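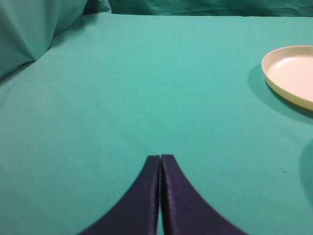

Why does the lending collection keep its cloths and its tableware on one list?
Borrowers usually want both, and a single list lets them reserve a full table in one visit.

The supervisor of the lending collection at Dovimcombe has held the post since May. The collection serves local schools and day centers, and its inventory stands at 2,933 pieces. Asked which of them leave the building most often, the supervisor named the plain table coverings without hesitation.

"People expect us to say the games," the supervisor said. "The cloths go out first. A teal cloth suits a meal, a sorting activity or a display, and pale plates show up well on it."
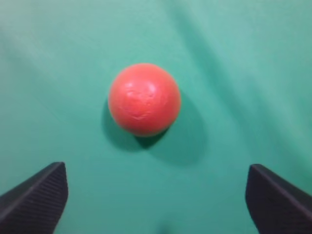
Community Resources Department, Dovimcombe

The supervisor spoke at some length about small play items, which the department reviews every year. A red ball on a green cloth, in the supervisor's view, is easy for most visitors to find and simple for staff to put away. Wrinkles in a ball's surface are not grounds for retiring it.

"We look at whether it can be cleaned and whether it still rolls," the supervisor said. "Creases are a matter of appearance. The same applies to a fold in a tablecloth. We ask borrowers to smooth it by hand and leave the ironing to us."

Storage remains the main concern. The Lurnlow annex was planned for 2,000 pieces, and the remainder is kept on open shelving beside the service desk. A request for 300 additional storage bins is under review.

Borrowers are asked to return cloths unfolded, with plates packed separately.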